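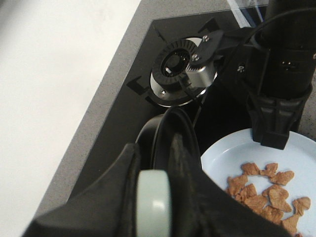
The Grirstead city charter has a paragraph in it, Section 9, that says no sitting council member can be made to answer an ethics complaint about anything they did in a previous office unless the rest of the council votes to allow it. I have lived in this town most of my adult life and had no idea. I found out last night, reading the meeting packet on my laptop, which I had parked on the gray speckled countertop next to that shiny black glass stovetop, waiting to feel like making dinner. I did not make dinner. I ate crackers and read the charter, and then I put my shoes on and went to the meeting.

So some background, for those of you who come here mostly for the tomato posts (sorry, it's February, there are no tomatoes).

Mawuli Amissah was our mayor for two terms. He's now on the council, Ward 4, and he was sworn in the same evening his last term as mayor ended, so there wasn't one single day when he was a regular citizen like the rest of us. I remember thinking that was sort of sweet at the time. A guy who can't stay away from City Hall! I voted for him twice, I should say that up front. He got the bridge fixed and he came to my neighbor's ninetieth birthday party and stayed for the cake.

The complaint is about the Dakden contract. Dakden is the consulting outfit that was hired to redo the city's permit system, and if you've tried to get a fence permit lately you know how that went. Abena Baidoo was the city's inspector at the time - that's a position the council created, on purpose, to look over contracts - and she opened a review of how Dakden got picked. While she was partway through it, the mayor's office took away her access to the finance system and moved her out of City Hall into a room upstairs at the Carnegie, which for out-of-towners is our old library building. No finance system, no files, and by her account in the complaint, a phone that didn't take outside calls until the following month. Her contract ran out that August and wasn't renewed.

The charter also says that the inspector has "free and timely access to all records of the city." I'm quoting that from the packet. It seems like a pretty plain sentence to me.

Now, the city attorney's office has finally come around and asked the council to lift the protection so the ethics board can hear the complaint. That's all last night's item was. It wasn't a vote on whether he did anything wrong. I want to be careful about this, as I've already seen people on the town page saying he was "found guilty" and other people saying he was "cleared," and neither of those happened or could have happened. The request was read into the record. The council has 60 days to act on it.

I got there late and sat in the back by the radiator. Public comment ran long. I'd guess half the people who spoke were for lifting it and half against, with one man who wanted to talk about leaf pickup and did, for his full time, very well.

The argument against goes like this, and I don't think it's a silly one. The protection is in there so a new majority can't spend its time dragging the last mayor through hearings. Trernley, the next town over, doesn't have anything like it, and they had that awful stretch when every election was followed by a pile of complaints against whoever lost. A woman I know slightly from the pool stood up and said that if we lift it for Amissah this year, somebody will lift it for somebody we like next year. I wrote that down. She's probably right about that.

But then I keep going back to the wording. The thing was written for council members, to keep them from being harassed over their votes. It says so in the heading! And what we've got is a man being shielded for something he did as mayor, a job where he had no such shield, on the strength of a seat he took afterward. If he'd gone home and taken up golf, the ethics board could have sent him a letter the next morning. I can't see how running for Ward 4 should change what happened in the mayor's office.

My brother-in-law, who I called on the drive home and who has opinions, says I'm being naive and it's all about the Dakden people wanting to keep their maintenance deal. Could be. I don't know anything about that and neither does he.

What did surprise me was the petition. Someone turned in 1,366 signatures asking the council to let the complaint go forward. If you know Grirstead you know that's a lot of signatures for us. We couldn't get that many people to weigh in on the swimming pool, and people here feel very strongly about the swimming pool. The clerk still has to check them, and it isn't binding anyway, but you could see a few of the council members flipping through the pages to see which streets were on there.

Amissah spoke at the end. He was calm, and he looked tired, and he said he'd followed the advice he was given about the inspector's office and that he'd be happy to talk about it "in the right place." Then he said he would recuse himself from the vote. Good! That's what he ought to do. Although I did think - and the man next to me said it out loud, so I wasn't alone - that the ethics board sounds like the right place, and he could waive the protection himself this week and save everyone the trouble. The packet says a member can waive it in writing. It's one line, near the bottom, easy to miss.

Abena Baidoo didn't speak. She was there, over on the left side with a folder on her lap, and she left before the leaf pickup man was done. I've never met her. I did go back and read the one report she managed to finish, on the vehicle fleet, and it's dry as toast and very thorough and it found the city was paying insurance on a street sweeper it had already sold. I'd like more of that kind of thing, please. The job has been empty since she left it. It's in the budget every year and it just sits there. To me that's a bigger deal than what happens with the complaint, and it got maybe one minute of discussion.

Anyway, if you live here and you care either way, the next meeting where they can take it up is in two weeks, same room, and you can sign up to comment with the clerk until 4 that afternoon. You can also email. My council member answered me before I'd even finished rinsing out my coffee cup this morning, with a very polite note that committed to nothing. I wrote back and asked if she'd support filling the inspector job whatever happens with the other business. Haven't heard on that one yet.

I'll go to the meeting and report back. The packet is on the city's website under "Agendas," then "Archive," then you have to pick the year again even though you already picked it (thank you, permit system people). The charter section is toward the back, after the zoning stuff. Read the heading on it and tell me in the comments if you read it differently than I do, especially if you were around when it got added. Somebody last night said it went in after a fight over the old fire station, and I'd love to know if that's true.

Posted February 28, 2024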